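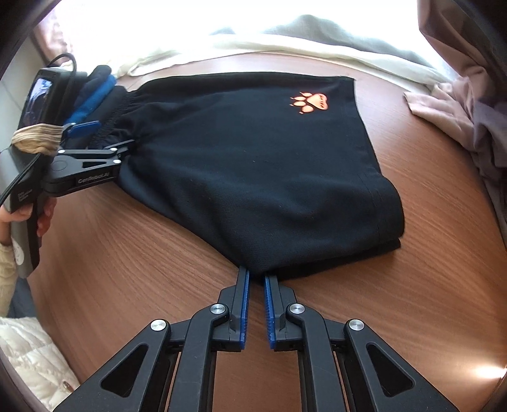
What does the folding group spend most of its sessions on? Recording people folding clothes by hand-held gripper, and then sorting out which of those recordings are fit to train on.

The group is one of two project strands in the robotics class at Surkley, and Davina Dow has taught it from the start. Dae-han Hyun is a second-year student and leads the work on garments. They were interviewed together on April 28, 2018, between a morning session and the weekly check of the recordings.

Dow set the task. "I wanted something soft," she said. "The class had done blocks and cups. A block has the same shape wherever you put it. Cloth has to be dealt with as it lies, and the students had not met that before."

The students work in pairs at an ordinary table. One person folds with a gripper in each hand, and the other keeps the log: garment, starting state, type of fold, and any fault. Shorts were chosen as the first garment. Hyun described them as a fair middle case. "A towel is four corners and four edges. A shirt has sleeves and a collar, and there are too many ways to fold it. Shorts have one stiff end and one loose end. The waistband gives you something to hold while you work on the hem."

He was asked how the two hands divide the work. "One hand holds and one hand moves. If both move, the cloth slides and the fold line goes with it. We tell new people to settle the holding hand first and then leave it alone until the other one has let go."

Dark garments have caused the most trouble. On black knit the edge of the upper layer is hard to separate from the layer underneath, and the model used by the group, which the students call Wukent, often placed its grasp point a little inside the hem. Printed logos helped in some cases and misled it in others. "It learned that a bright mark meant the front," Hyun said. "Then we gave it a pair with the mark on the back."

The class now keeps plain and marked garments in separate sets and reports the results for each. Dow regards this as the most useful thing the students have done so far. "They found the fault from their own log. I had not told them to look for it."

The target is 1000 accepted recordings by July. A recording is accepted if the garment starts in one of the listed states, both grippers release cleanly at the end, and the log entry is complete. Each pair may submit up to 30 in a session. Hyun would prefer a lower limit. "The last few are always worse. People get tired and start pinching two layers when they want one."

Pinching two layers is the fault that appears most often in the log. Students are taught to bring the fingers in low and flat against the table, to close slowly, and to lift only a little before moving across. A quick lift hides the mistake until the fold is finished. Faulty attempts are kept under a separate label and are used to test whether the model can recognise a bad grasp.

Dow was asked whether the class would enter the Wernolard, the schools' handling contest. She said that an entry had been discussed, but that the rules call for a fixed arm and the group has so far worked only on recordings. Hyun would like to enter with towels. Dow would prefer to wait until shorts are reliable.

Both expect the next garment to be a long-sleeved top. The log sheet has already been changed to allow for it, with an added column for the state of each sleeve.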